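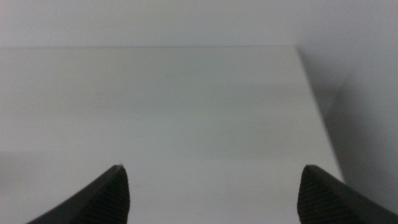 **Dromik hand balm – progress report, second period**

To: Charito Tiongson, Grolex
From: Wilfredo Lumbao
Date: Thu 4 July

**1. Position**

Work packages A (base formula) and B (preservative) are closed. Package C (wear trial) is in its last phase. Package D (tube and cap) is behind plan, for the reasons given in section 4. Spending is within the agreed budget and no transfer between headings is requested.

**2. Formula**

The base agreed in February has been kept, with one change. The beeswax has been replaced by a blend of candelilla and rice bran wax, as Grolex asked for a version that could be sold as vegan. The first blend set too hard and dragged on the skin. Iara Riquelme lowered the candelilla share and raised the shea fraction, and the present version, 2C, spreads at room temperature without a grainy feel.

Graininess did come back in samples cooled slowly in bulk. The shea fraction forms coarse crystals if it is left to stand warm, so the filling instructions now ask for stirring down to the pour point and quick cooling after that. Samples made this way have stayed smooth through the full set of warm and cold cycles.

Scent is unchanged: unscented, and a light neroli. The neroli version darkens slightly on a sunny shelf. This does not affect the smell, and an opaque tube removes the problem.

**3. Wear trial**

We sent out 879 trial packs, each with a plain tube, a use diary and a return form. The target for completed diaries was 600 and it has been met. Rodel Ignacio is entering the last of them.

Findings so far, subject to the final count:

- Most testers used the balm more often in the evening than by day. The usual comment was that it takes too long to sink in before typing or driving.
- Testers who wash their hands often at work (nursing, catering, childcare) rated it higher than the rest of the group.
- The unscented version was preferred overall. The neroli was liked by those who liked it a great deal, and disliked by few.
- 134 testers wrote something about the cap, nearly all of it critical. It is hard to open with balm on the fingers.

Two testers reported redness. Both stopped using the product and both were followed up by telephone. One has a known allergy to lanolin, which is not in the formula; the other did not wish to be patch tested. Both reports are logged and will be included in the safety file.

**4. Tube and cap**

Dagdag supplied the flip cap used in the trial. In view of the comments above we asked them for a version with a deeper thumb recess. The sample arrived late and leaked at the hinge side when the tube was squeezed flat. A corrected sample has been promised but we have no delivery date in writing.

Sutham has quoted for a screw cap of the same diameter. It seals well and costs less, though it is slower to use and easy to lose in a bag. Ronaldo Mercado is running drop and squeeze tests on it now so that there is a second option if the Dagdag part fails again.

**5. Next period**

- Complete diary entry and issue the trial tables (Ignacio).
- Finish cap tests and recommend one part (Mercado).
- Make a pilot batch of 2C under the revised cooling instructions (Riquelme).
- Send the draft safety file to the outside assessor (Lumbao).

**6. Decisions needed from Grolex**

We need to know whether the neroli version goes forward to the pilot batch. We would also like approval to order screw caps in a small quantity before the Dagdag sample is seen – the order can be cancelled without charge until the parts are moulded.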